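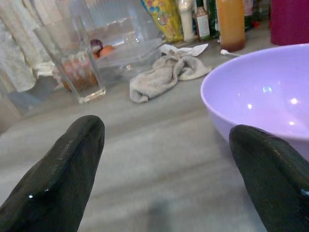 A lavender plastic bowl at a grey kitchen counter.

The mixing bowl is a deep, round, open vessel used in the kitchen for stirring, beating, kneading and resting food before it is cooked or served. It is among the oldest of household things and still one of the most used, and it has changed its shape remarkably little over the centuries, although the stuff it is made from has changed a great deal. In ordinary speech the name is given rather freely, and many a bowl sold for salad or for washing fruit has spent its whole working life full of cake batter without anyone minding in the least.

Shape and size

Most mixing bowls are wider at the rim than at the base, with sides that slope or curve gently so that a spoon can sweep round without leaving dry flour in a corner. A steep-sided bowl keeps splashes in and suits whisking, while a shallow one makes it easier to fold in egg whites or rub butter into flour with the fingertips. Many have a rolled or thickened rim, which gives the cook something to hold on to and stiffens the bowl into the bargain. Some have a pouring lip, a great comfort to anybody who makes pancakes on a regular basis.

Bowls are often sold in nesting sets, the smaller ones sitting inside the larger, and in a small kitchen this saves a good deal of cupboard room (though the one you want is nearly always at the bottom of the pile).

Materials

Earthenware was the usual choice in farmhouse kitchens for a very long time. A heavy glazed bowl stays put on the table while it is being used, and it holds its temperature well, so that bread dough left to rise in a warmed bowl is not chilled by a draught. Its drawbacks are weight and breakage. Glass came later and lets the cook see whether everything at the bottom has been properly mixed in. Stainless steel is light, takes knocks cheerfully and cools quickly, and it is much liked for whipping cream.

Plastic bowls brought bright colours into the kitchen and made the whole business lighter on the wrists. They don't shatter when dropped, which has made them favourites in homes with young children. They do scratch, however, and a greasy film can cling to the surface even after a wash, and for this reason many bakers prefer not to use them for meringue.
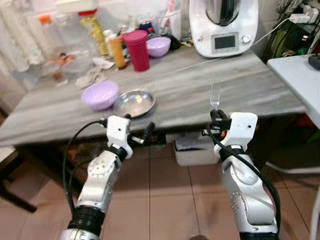

Mirjam Hubmann disagreed warmly with this last piece of advice in a letter to the Brultlow household newsletter, dated Wednesday, June 27, 2018. She had whisked her meringues in the same plastic bowl for 19 years, she wrote, and a wipe with a cut lemon beforehand had always been enough to see her right. The newsletter printed several replies in September, most of them on the side of glass.

Use at the table

The line between a mixing bowl and a serving bowl has never been a firm one. In the valley villages near Trurkov it was long the custom to bring the mixing bowl straight to the table at harvest suppers, with the dumpling dough still in it, so that everyone could pinch off a piece and drop it into the pot. A collection of household recipes gathered there by Gwenllian Rowlands runs to 465 entries, and 70 of them name a particular bowl by its size or its colour and give no measure at all, which must have been perfectly clear to the family concerned and is rather less so to the rest of us.

Care and storage

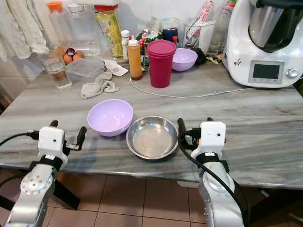
A mixing bowl will last for many years if it is washed soon after use, before dough has had time to set hard on the sides. Soaking in cool water loosens flour paste better than hot water does, and a soft cloth is kinder than a scourer to plastic and to old glazes. The worktop beneath deserves the same attention. A streaked grey-and-white marble counter, handsome as it is, can be marked by lemon juice or vinegar if the real stone is left unsealed, so spills from the bowl should be wiped up promptly. Steel bowls should be dried before they are stacked, and earthenware ones are best kept with a folded tea towel between each and the next.

See also: Batter; Pudding basin; Dough trough; Whisk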